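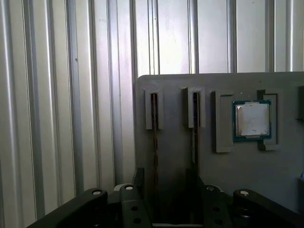 Vellesska Technical School
Workholding for Small Assemblies
Notes for Unit 6: Holders for thin boards and chips
Revised November 2021

6.1 What the unit covers

In Unit 5 we studied how to hold heavy parts, where the main problem is that the part moves when the tool pushes it. In this unit the parts are light. A circuit board for a computer, a small expansion card or a processor weighs very little, and the force of the hand is small also. The problem is a different one: the part is easily bent, scratched or put in the wrong way round, and the person who takes it out has only a small surface to touch.

We will look at three things. First the slot holder, which keeps a thin board standing on its edge. Then the pair of brackets, which keeps a chip from two sides. At the end we look at the base board on which these holders are mounted, and how they are arranged on it.

Please read the pages on tolerances from Unit 3 again before the practical session. Many errors in last year's reports came from there.

6.2 The slot holder

A slot holder is a block with a narrow slot in it. The board stands in the slot on its edge, and the two walls of the slot prevent it from falling to the left or to the right. There are three dimensions to choose: the width of the slot, the depth of the slot, and the length of the block along the board.

Width. The slot must be wider than the thickest board which we expect, with the coating included. Students often measure one board with the caliper and draw the slot from this one value. Measure several boards, from different deliveries if possible, and write down the largest value. To it you add the clearance. For printed holders, the clearance must be larger than for milled ones, because the printed slot comes out narrower than the drawing. Always print one short test piece first.

Depth. A shallow slot makes it easy to take the board out, but the board leans. A deep slot keeps the board straight, but it covers more of the surface, and there may be components there. Look at the board on both sides before you decide. Contacts on the edge should not rub on the bottom of the slot, so make a small relief under them.

Length. The board may be longer than the holder. It can continue past the block at one end or at both ends, and for a long narrow board this is the normal case. The free part is useful — it is where the fingers take hold. But if too much is free, the board acts as a lever, and a light touch at the far end will turn it in the slot. In the exercise you will find by trial how short the block can be made before this becomes a nuisance.

The entry of the slot gets a chamfer. In the drawings of the Cuvus kit the chamfer is missing on the first sheet; it is shown correctly on the second. Use the second.

6.3 The pair of brackets

A processor is flat and almost square, and the side with the contacts must not be touched. A slot is not suitable for it. The usual solution is two brackets which stand opposite each other, with the chip between them. Each bracket supports one side only, and the middle stays open.

The inner face of a bracket is where the work is done. It can have a recess, so that the edge of the chip sits a little inside the bracket. The recess should be only as deep as necessary. If it is too deep, the chip has to be tilted when it goes in, and a corner can catch.

The ends of a bracket can have steps or notches. These may serve as stops, or they may give space to the fingers. In your drawing, please write next to each step what it is for. If you have no answer, take the step away.

The two brackets do not need to be the same shape. A common method is to make one of them the reference, which is fixed firmly and never moved, and to let the other one be adjusted. Mark the reference with the letter R on the drawing. When both can be adjusted, the position of the chip is lost after the first repair, and everything has to be measured again.

Orientation. Chips have a mark at one corner. The holder should have a mark also, and it must be visible when the chip is in place. A mark which is covered by the chip is of no help for checking.

6.4 The base board

The holders are fixed on a flat board. We ask for a matte surface in a neutral color. On a shiny board the lamps of the workshop give reflections, and a thin part seen from the edge is then difficult to find. Gray works well with dark boards. With light gray holders on a gray board the difference is small but sufficient, as long as the parts themselves are darker.

Round the corners which a sleeve can touch. One rounded corner can also tell the user which way the board should be placed, if the other corners are left different.

For the exercise the base board is 585 mm long. The holders are placed in a row, at nearly the same height. They need not be exactly in line. In some cases it is better to shift a holder up or down a little, for example when its part is shorter than the neighbor, or when two hands would otherwise meet. Do not shift a holder only for the appearance.

Distance between holders. The slot holders must be so far apart that a finger and a thumb can go between two standing boards. In the exercise use 40 mm between the center lines. One group in February used 39 mm and wrote that there was no difference. This may be true, but the templates in the drawer have the first value, so please keep it.

Angle. The slots are cut at 90 degrees to the face of the base board. Check this with the small square, from both sides of the slot. If a slot leans, the board in it leans also, and with a long board the error at the free end is easy to see by eye.

6.5 Fixing

Screws from behind are preferred. Glue is permitted for the test piece only. The screws from Guérin in the blue box have a low head and fit the counterbore of the Cuvus kit; the ones in the open tray do not. Tighten them by hand. If the holder is printed, a screw which is too tight will spread the block or close the slot, and the board will no longer go in. When this happens, loosen the screw by half a turn and try again before you file anything.

For parts which must go in slowly, the Vivaslow pads can be put inside the slot, one on each wall. Then the width must be drawn larger by two pad thicknesses. This is forgotten every year.

6.6 Practical exercise

Work in pairs. Each pair makes one base board with two slot holders and one pair of brackets.

Measure the parts and fill in the table on the last sheet. Draw the holders and have the drawing signed before printing. Print the test piece, try it, and correct the width. Mount the holders in the row, with the slot holders first and the brackets at the right of them. Then put each part in and take it out ten times, and write down every time when it catches.

The report is two pages. Put in the drawing with your corrections in red, the table, and a short text on which dimension you changed and why. A result with a correction is not marked lower than one without.

Wear the wrist strap when you handle the parts, even though they are old ones and do not work any more.

6.7 Points for the oral

Clearance of a slot, printed and milled. The free length of a board and its effect. Reference bracket and adjustable bracket. Where the orientation mark is placed. Color and surface of the base board.

Next unit: trays and covers for transport. Bring the finished board with you.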